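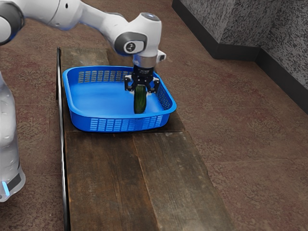 Titilayo Idahosa had smelled the new rose three times before she asked whether she could buy it that day, and she was told she would have to wait until the doors opened like everybody else. She has been wearing the same vanilla oil since high school, she told the staff at the preview evening, and she had come along only to keep her sister company. She left with her name on the list for a full bottle.

MESTOTLEY PERFUME HOUSE OPENS ITS FIRST STORE IN NADTON

Nadton, 2026-04-21 - Mestotley, the independent perfume house founded by Ifeoma Ibrahim, is opening its first store of its own this Saturday on Jeon Street in downtown Nadton. The shop will carry the full Mestotley line, a wall of fragrances from small makers, and a new scent called Stindside that will be sold only in the store through the summer.

Until now Mestotley has lived on the shelves of other people's shops and in a small mail-order business that Ibrahim runs from a studio two blocks away. Customers have been asking for years where they can go to smell everything in one place. Now they can!

"I love a sample vial as much as anyone, but there are things I want to show people that don't fit in an envelope," said Ibrahim. "I want to hand you a strip and then hand you another one ten minutes later, from the same bottle, so you can smell where it has gone. I want to hear what it reminds you of. Somebody told me last week that our fig smells like the inside of her grandfather's car, and she meant it as the highest praise, and I have been happy about it ever since."

Stindside, the opening scent

Stindside is a rose, though a green and slightly peppery one, with crushed leaves and pink pepper at the start, a rose absolute in the middle, and a dry base of vetiver, cedar and a little smoke. Ibrahim finished the formula in February after a long stretch of changing her mind about the smoke. It is an eau de parfum in a 50 ml bottle, priced at $88, and the first batch is 400 bottles. A second batch will follow when the first is gone, and it will use the same formula.

Perfumer Ibrahim Ajayi, who worked on the scent with her, likes it best late in the day. "The opening is bright and a bit rude, and I'm fond of it," he said. "But give it until evening. The rose gets softer and the vetiver comes up, and on a wool scarf it will still be there the next morning."

The Mestotley line and the guest wall

The store will stock all 22 Mestotley fragrances, including several that have been out of stock since last year. Green Fig, Salt Orange and Linden Hour are all back in the 50 ml size. Night Market, the cardamom and black tea scent that sold out over the holidays, returns as a travel spray first, with full bottles to come later in the year.

Across from the house line is the guest wall, chosen by store manager Parviz Alipour. It is given over to small perfume makers, many of whom mix and bottle everything themselves, and it will change with the seasons. The spring choice leans toward citrus, moss and iris, with one very odd and very wonderful scent built on wet clay and tomato leaf.

"I've been putting this wall together in my head for a long time," said Alipour. "Some of these are easy to like and some of them need a second visit. Please come for the second visit. I'm at the counter most days and I will talk about iris for as long as you let me - my family stopped letting me a while ago."

Samples, refills and classes

Every fragrance in the store can be bought as a 2 ml sample for $5, and the price of one sample comes off any full bottle bought later. Mestotley bottles can be brought back for refilling at the counter. Please rinse nothing and remove nothing, just bring the bottle with its cap and the staff will do the rest. Refills are not offered on guest brands.

Evening smelling classes begin in May in the back room, led by Ifeanyi Ekpo. The first one is on citrus, from bergamot and yuzu to the bitter oils pressed from the peel, and no background is needed. Later evenings will cover roses, woods and the big, strange family of musks. Places are small in number and can be booked in the store or by email. We ask that guests skip their own perfume on class nights.

Opening day

Doors open at 10 a.m. on Saturday and close at 6 p.m. Ibrahim and Ajayi will both be in the store all day and are glad to talk about any of the scents. Cardamom buns and iced tea will be served for as long as they last. Everyone who stops by can take home a sample of Stindside, with no purchase needed.

After opening weekend, the store will be open Tuesday through Saturday, 10 a.m. to 6 p.m. The entrance is step-free, and an unscented seating area is near the front door for anyone who needs a break between sniffs.

About Mestotley

Mestotley is an independent perfume house based in Nadton. Its fragrances are mixed, aged and bottled in the studio downtown, and are sold by mail and through a small group of shops.

Press samples of Stindside and interviews with Ifeoma Ibrahim are available on request from the Mestotley press desk.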